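Hand-held grippers / Maintenance and adjustment / Soft goods

Fingers drifting out of line on my hand-held grippers, thin fabric slides out

Izzati Hartono

Hi all! I look after a pair of hand-held two-finger grippers we use at home for folding clothes (it's for the Ukik project, we record folding demos in the bedroom and my sister and I take turns). Thick stuff is no trouble. Denim, towels, fleece, all fine, and I can tug on a waistband pretty hard before it gives.

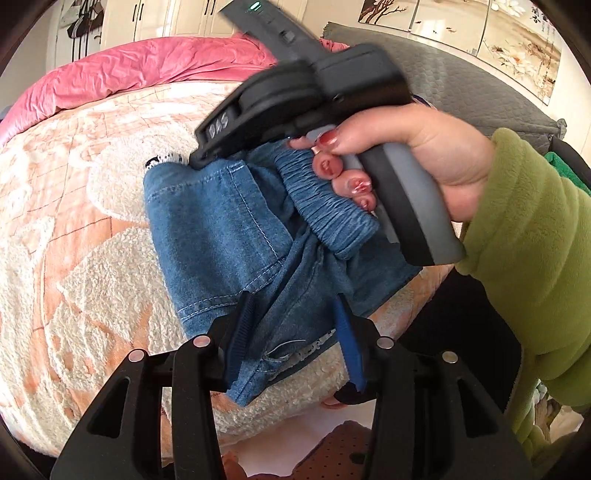 The trouble is thin stuff, and it started sometime in June. When I squeeze the trigger the fingers meet at the bottom of the pads first and the tips stay open a hair. If I let go and squeeze again they sometimes close square and sometimes don't. I've wiped the pads with a damp cloth, I've swapped them left to right, and I did one round of tightening on the pivots with the little hex key from the kit. It got better for a day – then worse than before, and the trigger felt stiff too.
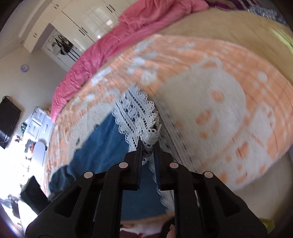 My test for whether a fix worked is pretty simple: I grab something thin, give it a gentle pull and see if it stays put. A single layer of cotton slides out most of the time now. Lace trim like on our peach blanket is the one I'd really like to get right, and bunching up a fold of it between the tips the way I do there is cheating a bit, I know, but I'd like to be able to pick up just the edge with the little holes in it. So is this pads, pivots or the trigger cable? I have one spare set of pads from Pillai and I don't want to burn them if the problem is somewhere else.

Gilang Entili

Pivots, I'd bet money on it. You tightened them and it got stiff, so you went too far, and probably not the same amount on each one. Back all four pins off until the plates swing freely with no rattle, then snug them up a tiny bit at a time, left outer, right outer, left inner, right inner, and close the fingers by hand between each. Put a drop of the removable threadlocker on before you start or it'll all walk loose again. I do mine after every 70 hours of use and it takes me 8 minutes, tops.

Check the tips with a strip of thin paper. Close on it and pull. If it drags the same at the tip as at the bottom, you're good. If it still slips at the tip only, then go look at the pads.

Dineo Khumalo

same thing on my Zasitz, new pads fixed it. just change them

Sekar Wuisan

Gilang's order is the one I'd follow, but do the cable before anything else, it's free. Unhook it and work the fingers with no trigger at all. If they close square without the cable, leave the pivots alone, the cable is pulling to one side and needs a bit of slack at the adjuster – I give mine 3 half-turns and try again.

On pads: ridged ones are great on jeans and only so-so on anything with holes in it, the ridges have nothing to bite. I keep a smooth, softer pair from Drostham for that and swap them in when we get to the delicate stuff. Also wash the old ones with dish soap and let them dry overnight before you write them off. Fabric softener gets on everything and a damp cloth won't shift it.

Izzati Hartono

Thank you both (and Dineo!). Cable off, and the fingers still don't meet at the tips, so pivots it is. I've ordered threadlocker. Will do the paper strip this weekend and post how it went.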